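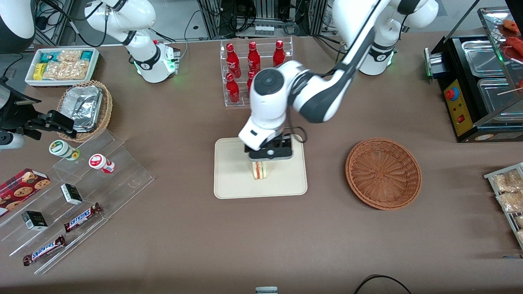
About Hodevis

Hodevis is a small music promotion company, and we've spent the last nine years helping bands and singers get their new songs in front of people who'll love them. We started out with one group, a four-piece called Ositz, and a music video that had been online for two weeks with 221 views (most of them, we're fairly sure, from the drummer's family!). We wrote to every fan page and college radio station we could find, and by the end of that April it had reached 2209. Small numbers, we know, but we danced around the kitchen all the same.

Since then we've worked on 149 releases, from first singles to full comeback albums, and we still get a flutter in the stomach on the morning a video goes up. We look after press, fan events, lyric translations and the long, fiddly business of release calendars.

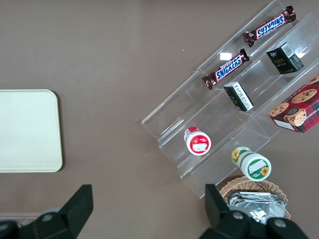 Fan events are probably the part of the job we talk about most, and if you've been to one of our listening parties at Briltden Hall you'll know we like to fuss over the merchandise table. A clear stand with stepped shelves is our favorite thing for showing off albums and photo cards — the back row gets seen as well as the front, and the covers do all the talking. Come early if you want a signed copy, because they do go fast.

Our sister label, Alexiou, takes demos all year round. Send us up to three songs and a few lines about yourself, and please be patient with us, as we listen to every one all the way through.

Page updated July 16, 2026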